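From: Nana Asante
To: Dudlow Mending List
Date: 25 Sep 2018
Subject: Re: getting printed T-shirts clean without ruining the print

Yayra Sulemana wrote:

> Hello all, and thank you for the welcome last month!
>
> I've been going through the drawers at my sister's place in Pluldale and have ended up with a big bag of T-shirts that are too good to throw out. Most of them have something printed on the front. A few of the prints have started to crack, and the white ones have gone that sad dishwater color under the arms and at the neck. I'd like to get them bright again and take a couple in at the sides for my niece, but I'm scared of making the lettering worse. Can I bleach them? Can I iron them? My iron is old and has two settings, which are off and furious.
>
> Also, does anyone bother with hand washing, or is that just something they put on the tag?
>
> Yayra

Dear Yayra,

What a nice haul, and how good of you to save them! I meant to answer this the day it came, but we had the apple people here all afternoon and then I couldn't find my glasses, so I hope you haven't done anything drastic in the meantime. I used to do the costume laundry for the Tsikata Street Players (we had 302 pieces in the loft by the time I handed over the keys), and a shocking number of those pieces were T-shirts, so I have opinions. Others on the list may do it differently and I'd love to hear from them.

1. Find out what sort of print you have

Run a fingertip over the lettering. If it feels like part of the cloth, it is probably a water-based ink or a dye, and you can be fairly relaxed with it. If it sits on top and feels a bit rubbery, you have a thicker ink, and heat is what you need to look out for. If there is a shiny plastic edge you can almost get a nail under, it's a transfer, and those are the ones that crack first. You can slow the cracking down but I've never found a way to reverse it, and I have tried some silly things, including hair conditioner.

2. Soak first, scrub later, and maybe never

For the dingy whites I use a basin of warm water and a scoop of oxygen powder, and I go off and do something else for a few hours. Please skip the chlorine bleach. It can turn those underarm marks more yellow, and it will go for any colored lettering. I lost a lovely red that way and had to tell the director myself.

A white shirt with colored script on it is the one to be careful with, the kind with pink cursive across the chest and a little dark type as well, because you want the cloth brighter and the pink left exactly as it is. Test a dab of your soaking water on the end of one letter, wait 10 minutes, and press it with a white rag. If the rag stays clean, in it goes.

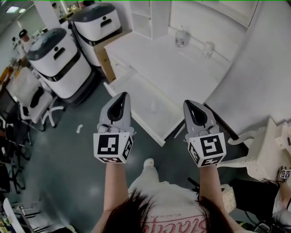 3. Wash inside out, by hand or by machine

To your question about the tag: I hand wash the transfers and let the machine have everything else. Turn them inside out, cool water, gentle cycle, and don't stuff the drum. Keep them away from jeans and anything with a zipper. My machine is an elderly Skonberg that walks across the floor if I overfill it, so I've become very disciplined.

If you do wash by hand, squeeze and don't wring. Roll the shirt up in a towel and lean on it.

4. Dry flat or on the line

No dryer for the cracked ones, please! A line in the shade is lovely. If you hang them, hang them by the hem, so the pegs don't leave little ears on the shoulders.

5. The furious iron

Iron from the inside, with an old pillowcase between the iron and the shirt, and never straight on top of a print. With an iron like yours I would switch it on, let it heat, switch it off, and do your pressing while it's coming back down. You'll get the feel of it by the second shirt. A plain 100 percent cotton tee will forgive you more than a blend will.

6. Taking in the sides

Do this after all the washing, in case there's any shrinking left in the cloth. Have your niece put the shirt on inside out and pin it with her arms held a bit away from her body, otherwise you'll make it too snug under the arm. Use a ballpoint needle and a narrow zigzag, and baste it before you sew. Before you cut anything away, turn it right side out and check that the print still sits in the middle. I once made a very handsome shirt whose slogan went around the corner.

Do write again and tell us how the whites come up. I have a spare packet of ballpoint needles in the tin by the door, so if you can't find any near you, send me your address off list and I'll pop them in the mail.

Warmly,
Nana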